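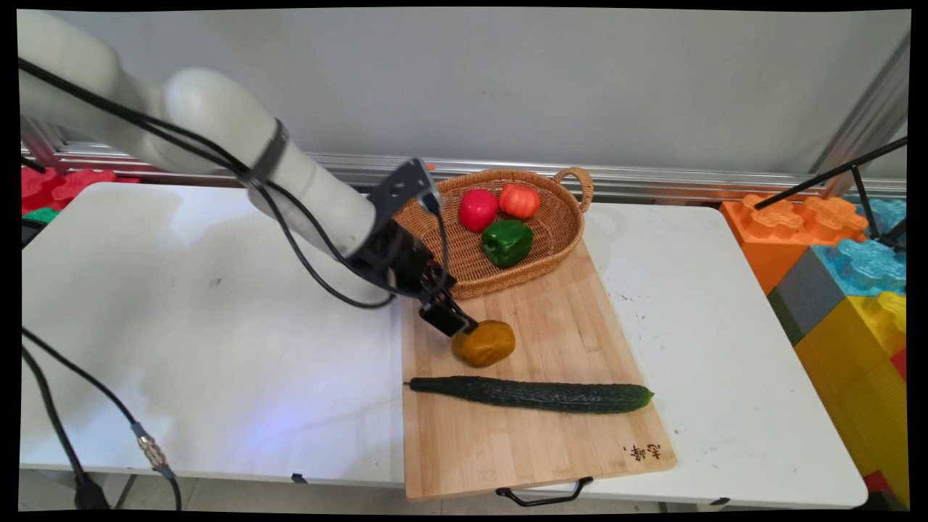 Filed under: Course Materials > Robotics Lab > Safe Practice

Unit 3. Working rules for a tabletop arm

These notes cover the bench rules used in the Briltham lab course. They supplement the risk assessment and do not replace it. Read them before booking a cell.

3.1 Workspace. Keep only task items within reach of the arm. On the produce task these are the cutting board, the basket and the vegetables. Bags, cups and laptops go on the side bench. Anything with a free handle or loop counts as a snag point and must be included in the collision model.

3.2 Cables. Leave enough slack at each joint for full travel. A cable that runs over the table corner is checked at the connector before power is applied. Report a damaged jacket; do not tape it.

3.3 Speed and force. First runs of any new program are done at 12 percent speed with one hand on the stop button. Grip force starts at the lowest setting and is raised in small steps. Soft and hard items need separate settings, stored under separate names.

3.4 People. One operator per cell. Hands stay out of the work area while the drives are enabled, including during a pause. A paused arm can restart.

3.5 Records. Log the program version, payload and any stop in the Rostura sheet. Keep the entry for 30 days after the report is graded. Stops without a stated cause are returned.

Reading for next session: Okonkwo handout, sections on reach limits and guarding. Questions on 3.3 go to Aminu Nwankwo.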